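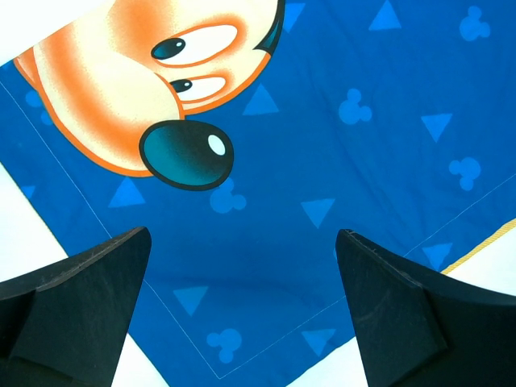
Visit to the Bikach cloth works, Umska

Posted Jan 20, 2025 by the Piva Sewing Circle

The Bikach works is on the river side of Umska, ten minutes on foot from the bus station. They print and finish small cloths: handkerchiefs, napkins, tray cloths and squares for children. We had asked to see it last March, when the building was being rewired, and were given a place on the winter list instead. Visitors sign in at the side door and leave bags and umbrellas in a locker. Flat shoes are required.

The tour starts in the cloth store, where plain cotton comes in on rolls from Liew. It is kept on racks by weight, with the finest at the top. Each roll has a card tied to it showing the width and the month it arrived. We were allowed to handle the ends of several rolls. The handkerchief cotton is finer than anything we can buy by the metre in Piva, and it creases if you look at it.

Printing is done in the long hall behind. Pale colours go down first and the dark ones last, so the black parts of a drawing arrive at the very end. On the children's cloths this makes a surprising difference. Half-printed faces look washed out and rather odd, and then the outline of the eyes and nose goes on and they come to life. The blue ground is done as a separate job. It takes 127 metres of cloth to set up a new design and get the colours to line up, and the spoiled cloth from the start of a run is sold off as cleaning rags.

From there we went up to the sorting room, where most of us would happily have spent the whole afternoon. Finished cloths are laid on white so that faults in the print show up. The children's designs are the brightest things in the building. The one with the cartoon mouse is a strong medium blue with lighter blue triangles on it, some pointing up and some down. The face is cream with soft orange shading and a thick orange outline, and the nose is big and black-edged with teal in it. Several of us liked the little white highlights in the eyes, which are the sort of detail that goes wrong first if the colours are out of line.

Cloths are checked on the face, turned over, and checked again for pulled threads. A slight shift in the colour is allowed. A mark on a face is not, and those go in the seconds bin. A good sorter gets through 1,000 in a shift. We were each given a small pile to try and were told kindly that we were too slow and too soft-hearted. Our group passed two that should have gone in the bin.

Hemming is next door and was the noisiest part of the visit. The hems are narrow, turned twice, with the corners folded by hand on the better lines. The cheaper lines have an overlocked edge. We asked about thread and were told that they match it to the ground colour and ignore the drawing, even where the drawing runs right up to the hem. Some of us have been fussing over this for years at home and can now stop.

After hemming the cloths are pressed, folded and boxed. The standard box holds 2,000 handkerchiefs or half that number of napkins. Folding is done so that the main part of the design ends up on top. With a large design that sits off to one side this needs a different fold from the usual one, and there is a folding chart pinned beside the bench. We asked for a copy and have been promised one by post.

The shop is by the exit. Seconds are sold by weight and firsts are priced singly. Most of us came away with napkins, and two members bought enough children's squares to back a cot quilt. The shop takes cards, but the tea counter is cash only. The tea was good and the buns had run out by the time we got there.

A few notes for anyone going. The stairs to the sorting room are steep and there is no lift. The printing hall smells of dye and is warm, so leave your coat in the locker. Photographs are allowed everywhere except the design office. Allow two hours, and more if you want the shop. The 503 bus goes back to Piva from the stop opposite the gate, and the last one leaves before the shop shuts.

Contact the Circle | © 2025 Piva Sewing Circle | Back to top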